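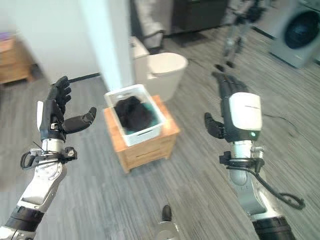

I have lived in Pundthorpe for most of my adult life, and I have never once heard anyone ask for the library to be closed at noon. Yet that is what we got in November. The hours were cut, the notice went up on the door, and people who work a normal day found that they could no longer borrow a book without taking time off.

The town's explanation was use. Visits after lunch were low, the report said, so the afternoons could go. I read the report twice. It counted people who came through the door and nothing else. A man who sits by the radiator from two until five with the newspaper is one visit. A student who dashes in, drops a book on the desk and leaves is also one visit. If you measure a library the way you measure a turnstile, you will end up running it like one.

I think a public library should be open when the public is free. That means evenings and at least part of the weekend. If money is short, close in the morning. I know this is awkward for the story hour and for retired people who like to come early, and I don't pretend they lose nothing. But a parent with a toddler can often shift by a few hours. A person on a shift at the bakery cannot.

The saving was put at $3,795 for the year. I don't dismiss that. It is real money in a town this size, and somebody had to find it. But the same budget paid for new signs at both ends of Jesmont Road, where the old signs could be read perfectly well. I drive past them every morning. They are nice signs.

My neighbor Zerrin Kaplan disagrees with me, and her argument is better than the town's. She says that most of what people used the library for has moved to their phones, and that we are keeping a building warm out of habit. She would put the money into a reading fund for the schools. I have thought about this a good deal. She is right that fewer people need a reference shelf. I haven't opened an encyclopedia in years.

Where I part from her is on the building. There are very few rooms left in Pundthorpe where you can sit down without buying something. The cafe is pleasant, but you can't stay three hours on one coffee without feeling it. The church hall is locked unless there is an event. For a teenager who shares a bedroom with two brothers, a quiet table is worth more than a reading fund, and a phone doesn't give you a table.

There is also the matter of forms. Half the county's paperwork now has to be filled in online and then, for some reason, printed. Nesrin Yurt, who worked the afternoon desk until the cut, told me she spent more time on this than on books. Benefit claims, school places, parking permits. None of it appears in the report.

What I would like is simple enough. Open from 2 to 8 on weekdays for a trial period and see who comes. Ask people at the desk what they came for and write it down. If the place is empty at seven in the evening, I will accept that Zerrin had a point.

The council takes up the hours again next month. Written comments can be left at the town office, which closes at 5.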